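Small Parts Sorting and Kitting: Is the Shared Tray Worth Keeping?
Project report, second semester
Danang Lau and Tahsin Barua

2. Why we looked at the harnesses first

The Hando workbook says a sorted kit "saves time at every later stage." We were not convinced. The claim comes with no figures, and the older kits in the lab were put together without any trays by people who seem to have managed fine.

Our kit has three sorts of parts that matter here: wire harnesses, round circuit boards, and small components with leads already attached. The harnesses cause most of the grief. Each has a black wire and a red wire ending in spade connectors, plus a green-and-yellow wire running to a little white plug, and a short wrap of white tape holding the lot together. Leave two of them loose in the same tray and the free ends go wherever they like.
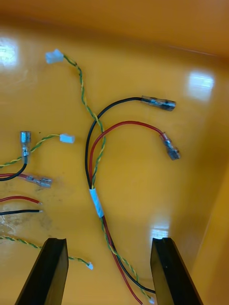 Should harnesses be coiled before they go in the tray?
Only loosely. A tight coil puts strain on the crimps, and it springs open again once the tape lets go of its shape.

3. What we tried

We worked through 390 picks over the semester, well short of the 500 in our proposal. Tahsin wanted to stop earlier, and I now think he was right, as the last stretch told us very little. In the first layout everything shared one container. In the second, the yellow-orange bins went on either side of a shallow metal tray, and only the parts for the current kit were allowed in the middle.

The second layout felt better to use. That is a weak finding, and we'd rather say so — feeling organised is not the same as being faster. We lost our timing sheet for the first layout, so no fair comparison can be made.

The white liner in the metal tray was Danang's idea, borrowed from the Ernia bench notes.

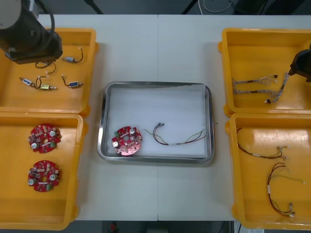
The liner slides about if it isn't trimmed properly, and ours never was. Dark leads are easier to find against white, we'll grant that much. Whether it justifies cutting a new sheet each time is another matter.

4. Problems with our own method

The same two people did all the picking, and both of us knew which layout we hoped would win. Labels were also inconsistent: some parts had one and others didn't, and our parts list used two different names for the same lead until December.

Next year's group should keep the bins, drop the liner unless someone can show a benefit, and time both layouts from the first session.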